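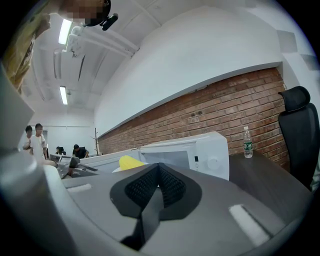
## Gornbridge opens shared office floor in former Carna building

October 29, 2023

The ground floor of the former Carna building is back in use as shared office space, Gornbridge said in a notice to tenants. The floor covers 600 square meters and is fitted for 61 desks.

The long exposed brick wall was kept. It was brushed down and sealed, and the mortar was repaired along its lower courses. The ceiling is white, with fluorescent lighting. Arellano handled the electrical work, which included new circuits for the desk rows and a separate supply for small kitchen appliances.

There is no kitchen on this floor. Microwave ovens are set out on the dark gray desks, and users are asked to keep papers and laptops clear of them. Bottled water may be kept at the desks. Low white cabinets are for shared supplies only.

"The brick sheds a little dust in the first weeks after sealing," said Terence Ashworth, who managed the refit. "Chairs should stand clear of it until the second coat is on."

The second coat is scheduled for November. Work will be done in sections, and desks next to the wall will be closed in turn. Pornthip Saithong is taking desk requests for that period at the Daletti entrance. A deposit of 100 dollars applies to each access card.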